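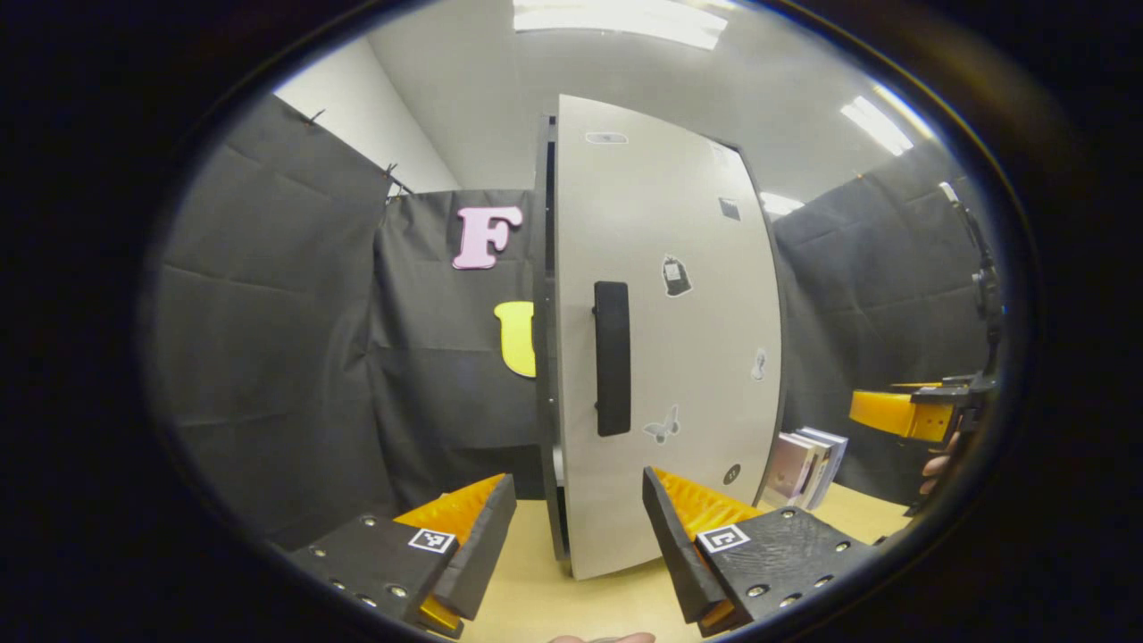

Door practice at the Denton bench, two grippers on the go.

Hi, I'm Rosine Carré, and I started Vondell to help small workshops and schools plan what to buy before they get into robotics. I love this part of the job (yes, the spreadsheets too!) and I'll happily talk grippers and budgets all afternoon.

We've helped 126 teams so far. Most come to us with a wish list and a number, and the two don't match. Flurina Hauser and I go through it line by line, and we usually start you on hand-held grippers and a plain cabinet door – arms can wait for next year's money. Keep 13 percent back for spare finger pads and cables, you'll want it!

Our budget year closes in December, so write to us before then if you can.

Recent posts
Lease or buy? The Guillot school plan
What 40 hours of bench time costs
Buver workshop: our first equipment list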